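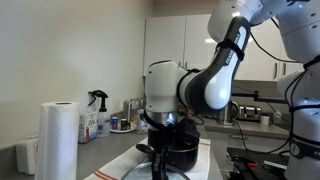

What has your grant paid for since we last wrote?

Mostly food and heat. The grant has covered the groceries, the gas and the hall rent for the Planside winter lunches, plus the evening cooking course at Rutherford that grew out of them, and there is a little left over which we'd like to talk to you about further down.

We served 633 lunches between the thaw and the end of August, compared with 749 over the colder stretch before that. I'll admit I had hoped the summer number would hold up better, but gardens and grandchildren call people away, and Catriona MacBrayne tells me it was the same when she ran the old soup table. The regulars kept coming, some of them well before the doors opened at 11:30, and we have moved the kettle out to the porch so they have something warm in their hands while they wait.

The cooking course has been a real pleasure to watch. We planned for a dozen people and ended up with 18, a good few of them living alone for the first time in their lives and quite sure they could manage nothing more than toast. Lewis Tosh taught the first block and kept it to one-pot meals: barley soup, a lentil stew, chicken and rice, and a porridge that I now make at home (with far too much brown sugar). 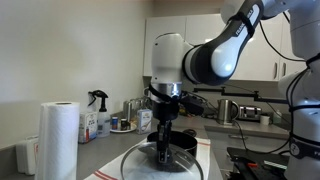
He has since handed over to Flora Rankin, who is adding a baking night and a session on stretching a small roast over several days. Her recipe sheets are in large print, and we have had around 30 requests for spare copies from neighbours who haven't come to a single class! The photocopying went a bit over budget as a result, and you'll see it in the attached figures under Flosonier, our bookkeeping software's rather unhelpful name for anything it can't sort.

Transport is still the sore spot. The bus no longer stops at the bottom of the hill, and the walk up from Peter Street is hard going in poor weather. We asked at both lunches and classes what would make the biggest difference.
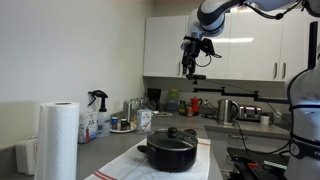

Hamish Laing wrote that he would "come twice as often if there were a lift home afterward, and I'd gladly put in for the gas." Several others said much the same, in fewer words.

With your agreement, then, we would like to move the leftover grocery money into a shared ride home after the evening class. Rory Cairns has the costs worked out and can send them over whenever suits you. The next block of classes opens in the fall, so an answer before we print the sign-up sheets would be a great help.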